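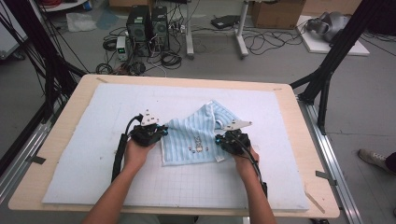
布品整理小组 碰头会记录
日期:2022-12-24
地点:Forska 二楼整理间
记录:当班轮值
到会:整理组、洗涤组、仓库各来了人,门店没来,会后把记录转过去

一、上次遗留
毛巾入库标签的事,仓库说改好了,新标签已经在用。旧标签剩的那一卷先别扔,留着贴内部周转箱。
洗涤组欠的温度登记表还没交。再催。

二、毛巾折法统一
这次主要谈这个,花的时间最长。
现状:几个人几种折法,有对折再对折的,有三折的,还有卷的。送到Liveo门店那边上架高矮不齐,对方已经提了两回。
讨论下来:小毛巾一律三折。先铺平,长边对齐,左右往中间收,再从下往上折一次。花面朝外,水洗标压在里面,不要露在侧边。
条纹的毛巾,条纹要竖着走,折完看上去是直的。歪了就重来,不要硬压。
带小图案的(浅蓝白条那种,中间有小花样),图案尽量落在正面中间。有人说这样折要多费功夫,图案位置每批不太一样。先按这个试,做不到的单独放一摞,别混。
下边有白边的,白边对齐了再收,边角不齐整摞都看得出来。
卷法取消。Koubek那边的礼盒订单除外,那个合同里写了要卷。

有不同意见:洗涤组觉得大浴巾也该三折,仓库说三折太厚,周转箱盖不上。没定。大浴巾暂时维持原样,下次带箱子来现场试。

三、桌面和垫子
泡沫垫上有几处污渍,擦过没有说法不一。浅色毛巾直接放上去大家不放心。定:每班开工前擦一遍,用清水拧干的布,不用带颜色的清洁剂。擦不掉的印子记下来,报给仓库看要不要换垫。
垫子上的格线可以拿来对边,新来的同事说好用。不另外画线了。
木桌边上零碎东西收一收。木条、胶带头这类,不用的放抽屉,别搁在桌角,袖子带到容易掉。
有人提议垫子换深色。没通过,深色看不出线头。

四、皱的、没抖开的
烘干出来团成一团的,先抖开再上桌。抖的时候捏住两边,往外拉平,不要揪中间,薄的会变形。
一次拿一条。不要在垫子上堆一堆再从里面扯。
还潮的退回洗涤组,不要自己晾在椅背上。上周椅背上又挂了,提醒过了。
线头长的剪掉,标签脱线的挑出来放蓝筐。

五、数量和进度
年前要交Semarska的那批共3625条,分3次送。每摞12条,摞和摞之间隔纸。
第一次的已经备好,等车。后面的要看洗涤组出货,洗涤组说机器要是不出问题赶得上。
仓库要求送货单和实物一起走,不要再出现单子后补的情况。
隔纸存货不多,采购跟一下。纸的尺寸还按老的来,上回买大了,裁了半天。

六、其他
整理间的灯靠窗那支有点闪,报修了,没人来,在报一次。
剪刀少了一把,谁拿去用了请放回来。
抽检:每批抽2摞,看折法、白边、标签。抽到不合格的整批返工,这条从下批开始算。有人问返工算谁的工时,没讲清楚,会后问办公室。
折法要不要贴张图在墙上,要。整理组画,画简单点,字写大点。
垃圾桶满了随手换袋,不分班次。

待办
整理组:折法图,贴墙上。旧折法的库存翻出来看看有多少要重折
洗涤组:温度登记表;潮毛巾退回怎么登记,给个办法
仓库:看垫子;带周转箱来下次会上试大浴巾
采购:隔纸、剪刀
门店:请回复上架高度的要求,最好给个数子,光说不齐我们没法改

下次会时间另行通知,年后再定。4月换季清点的安排留到那时一起讲。
有漏记的直接在后面补,补完写明是哪个组补的。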